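The Shoes-Off Rule Deserves a Second Look
12th March
By Enda Mulcahy

Every January my wife and I get invited to a lot of dinners, and every January I stand on one leg in somebody's hallway, hanging on to a coat hook. Shoes off, please. It's cleaner.

Is it? I've been asking for a while, and the answers are mostly a feeling with a number stuck on it. One host in Ulmont told me that a shoe carries 3000 kinds of germs. She couldn't say where she had read it. Another friend put it at 448. I doubt that either of them would stop letting the dog in, and the dog doesn't take anything off.

I'll grant the mud. If it's been raining for a week, I'll unlace without a word. Grit scratches a floor, and refinishing one costs real money. But that's an argument about floors, and it keeps getting passed off as one about health.

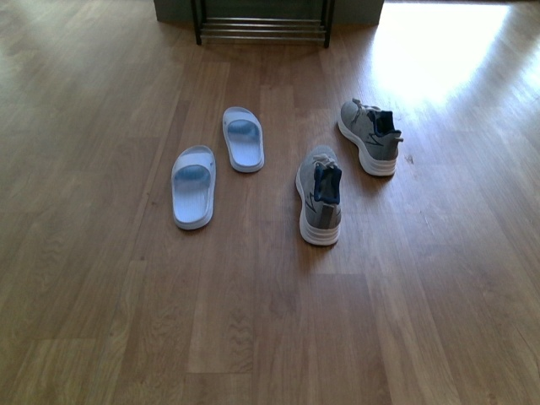 What the guest gives up

Slides and sneakers come off in a second. Lace-up boots don't, and neither do the shoes of a man of 80 with a bad hip. My father stopped visiting one house in Varnholm over it – he never said so, but he stopped. People with foot trouble have to explain themselves at the door, before anyone has offered them a drink.

Your house, your rule. I only ask that you mention it when you invite me, put a chair by the door, and leave the germs out of it. I'd also like to know 20 minutes ahead if my socks are going to be seen.

Contact the editor | © Waltosen Weekly | Back to top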